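Report to the Vustero Fund, September 2018
Project: Imimer Kitchen Library, second half-year

You asked for something shorter than last time and with fewer appendices. There are no appendices.

## Where we are

The library lends cooking equipment to people who need it for a few days and have no wish to own it for thirty years. We opened in March in the old shoe shop at Imimer, which still smells faintly of polish when the heating is on. Membership stands at 309. The target in your offer letter was 210, a figure we argued down from something larger, so we are pleased and also slightly embarrassed.

Members have made almost 462 loans between them. We say almost because one page of the paper ledger was used to light a barbecue, and we have rebuilt it from memory and text messages. The ledger has since been replaced by a spreadsheet, which can't be burned but can be sorted by the wrong column, as we found in the second week.

## What people borrow

Our original bid to you spoke warmly of pasta machines. We own several. They go out, they come back with flour in the rollers, and the same household rarely asks for one twice. The things that are never on the shelf are the dull ones: big stockpots, folding tables, cake tins in sizes that don't come in a set, and the tea urn, which has a more active social life than any of us. Next year's buying will follow the tea urn.

The small-tools section has grown without anyone planning it. People give us spatulas and ladles the way they give charity shops jigsaws. At first these lived in a drawer, where they tangled and were forgotten, so we now lend the hanging kind of stand along with them, hooks and all. A borrower setting up a first kitchen can take one home with as little or as much on it as they like. We would still welcome fewer ladles.

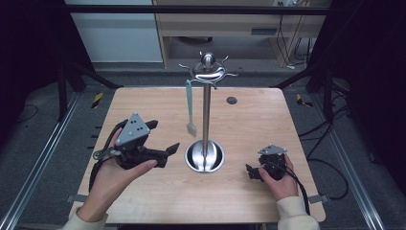

One member wrote to say that three days is a silly length for a loan if you work shifts, and that she had returned a fish kettle unused because her only evening off fell on day four. She is right, and we had heard a politer version of the same thing from others. Small tools and pans now go out for ten days. The urn stays at three, or there would be riots.

## What has gone badly

The Joltulitz branch did not open. We had a room promised in the parade of shops there, and we had a key, which turned out to fit a different room. By the time the right one was found it had been let to a nail bar. Your instalment for fitting it out has not been touched and sits in its own account. We have looked at two other places in Joltulitz. One has no sink. The other has a sink and very little else, including part of the ceiling.

Breakages have been lower than we feared, but cleaning has been worse. "Returned clean" means different things to different people, and for some it seems to mean "returned". We tried a polite notice, then a less polite one, then a photograph of a roasting tin. The photograph worked best. Deposits on the larger items are now £25, given back when the item has been looked over at the desk, and this has done more for the roasting tins than all our prose.

We also bought a second-hand mixer from Uddin Catering Supplies that was sold as "serviced". Uddin took it back without a fuss and sent another, which runs well and is very loud. Please don't ring us on mixer mornings.

## Money

Spending at Imimer is within budget on rent, stock and insurance. It is over on shelving – we bought the cheap kind first, and then we bought the proper kind. Laundry is also over, as nobody writing the bid had thought about tea towels. Both are covered by deposits that members asked us to keep as gifts, and by a coffee morning that made a profit in spite of the coffee.

## What we would like from you

We ask that the Joltulitz money be carried forward by six months. If the place with the sink gets its ceiling back, we would open there in the spring with pans and tables only, and leave the fancier stock at Imimer until we know what that end of town cooks.

We would also like to move the sum set aside for a third pasta machine into a second tea urn. We understand that this needs your approval in writing. The form is attached, signed in both places this time.

Your visitor is welcome on any morning we are open. The side door sticks, so push it low down, near the letterbox.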